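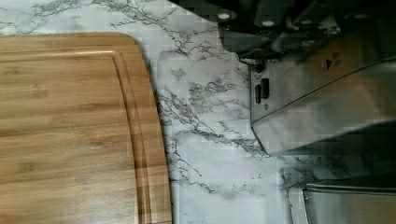 Cutting board next to the toaster, yes or no?

crumbtray_kel
February 5, 2026
My counter is white marble pattern with dark veins and the bamboo board pretty much lives in the middle of it. My sister says stand it up against the tile. I like it flat and ready!

niven_lane
Flat is fine, but lift it every night. I got mine in January and it already has a dark patch underneath.

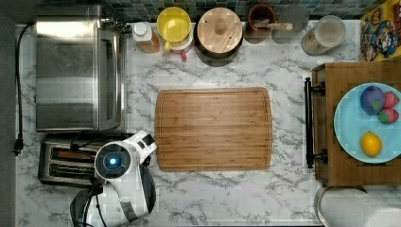
gumia106
How often do you oil a bamboo board?

crumbtray_kel
Every 4 weeks, wiped off after 20 minutes.

niven_lane
Too often imo. I do it 2 times a year and it's fine.

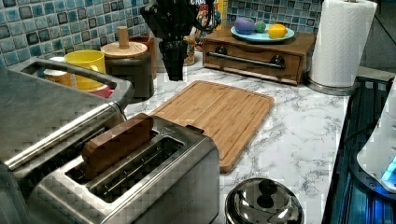 Re: canisters along the backsplash

gumia106
Keep the one with the wooden lid, move the cups into a cabinet.

crumbtray_kel
Nope, I grab the yellow one daily.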